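去温内蒂（Winetti）之前，我在邮件里问过对方要不要穿平底鞋，回信只有一句：要，地面有门槛。到了才知道门槛有三道，从接待处到陈列厅一道，陈列厅到试摆间一道，试摆间到仓库又一道，推车的人每过一次都要停下来抬一下轮子。

这次是餐具和家居小件的开放参观，来的多是开小店的和做民宿布置的，一组30人，中途不换组。早上九点半签到，领一张硬纸牌和一份目录。目录比去年薄，共收379个品项，去掉了全部玻璃器皿。问原因，说是玻璃改到秋季单独出。

签到处旁边有热水和饼干，没有咖啡。想喝咖啡的要走到马路对面。
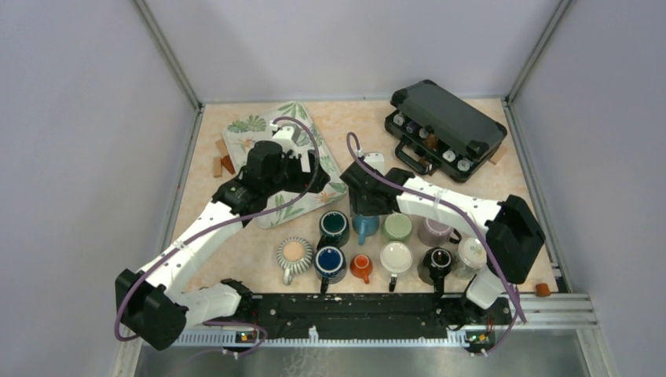
**图克港（Tukport），四月**

试摆间是我最想看的一间。厂里把托盘、杯子、碗这类东西放在同一种台面上看搭配，台面是米色和浅桃色混在一起的斑纹，墙是很淡的灰紫色。据带队的人讲，浅底色最容易看出印花发不发灰，所以几年没有换过。

托盘是本季的主推。大号的这一款是长方形，圆角，盘面是浅奶油色，印热带植物图案，斜着放在台子左半边。我原先在目录上看到它，觉得花太满，到了现场看，奶油色的底留得够多，摆几只杯子上去也不会乱。杯子里有一只蓝色的，和托盘放在一张台子上，颜色算是压得住。

问了几个跟进货有关的问题，记在这里：

- 托盘大号11件起订，可以混花色，不能混尺寸。
- 马克杯按箱走，单色箱和混色箱价格一样。
- 印花托盘不建议进洗碗机，厂方的说法是手洗，用软布。
- 样品可以当天买走，不打折，只收现金或转账。

同组有位开早餐店的问托盘叠放会不会磨花，得到的答复是出厂时每两只之间垫一层薄纸，店里自己叠的话最好也垫。我家里有两只别的牌子的印花托盘，叠了一年，中间那块已经磨白了，所以这一条我信。

试摆间之后是陈列厅，跟往年差别不大。东墙是弗洛特内斯（Flotness）系列，素色的碗和浅盘，釉面偏哑光；西墙是古纳万（Gunawan）系列，花色多，价钱也高一截。两个系列的碗口径不通用，叠不到一起，这一点目录上没有写，要自己拿在手里试。我试了三种，弗洛特内斯的中碗套进古纳万的大碗会卡在半截，取出来要转一下。

陈列厅的灯偏黄，看颜色不准。我把几只碗拿到窗边又看了一遍，原来以为是米白的那只，在窗边是浅灰。建议后面去的人也这样看，工作人员不会拦。

仓库只让站在门口看，货架编号从门边往里排，过道很窄。里面放得下700箱，参观当天空了不少位置，说是前一周刚发走一批。纸箱侧面的标签字号比去年大，站在门口也读得出品名。有人问退货怎么处理，答复是到货七天内拍照，破损的补发，不退款。

十一点多又回到试摆间，可以自由看，时间比第一次宽裕，大家三三两两围着台子聊，也有人坐在门边的凳子上对照目录打勾。
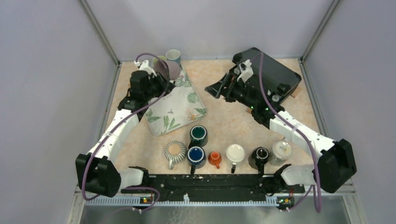 我这一轮主要看碗。粉色是今年新加的颜色，单看有些甜，放在浅桃色斑纹的台面上反而不显眼，跟台面的颜色靠得近。要是店里用的是深木桌，效果应该会差很多，我打算先拿两只回去试。黑色的东西在这种台面上最跳，拍照时容易把旁边浅色的碗压下去，做网店图的人要留意。

价格方面，粉色碗和素白碗同价，没有因为是新色加钱。碗底没有防滑圈，放在光滑的托盘上端着走会不会滑，我没有试，等样品拿回来再补。

午饭厂里不管。出门左转有一家面馆，再往前是卖烤鱼的，同组去了面馆的说等位等了很久。我带了饭团，在停车场边上吃完，下午一点回去结样品的账。结账只开一个窗口，排队比看货还累，买得少的人最好赶在十二点前结掉。包装是旧报纸加瓦楞纸，碗和碗之间隔得还行，托盘只在四角包了一下，我自己又要了两张报纸垫在盘面上。

交通：从图克港车站坐公交到厂门口的站，下车后沿围墙走到第二个门。第一个门是货车进出用的，不让行人过。自己开车的话停车场不收费，车位小，面包车要停到后面那排。

最后买的东西：大号印花托盘一只，粉色碗两只，弗洛特内斯中碗四只，蓝色马克杯一只。马克杯本来要整箱，样品可以拆，就拿了单只。秋季的玻璃专场已经在签到处留了邮箱，收到时间后会更新在这一页。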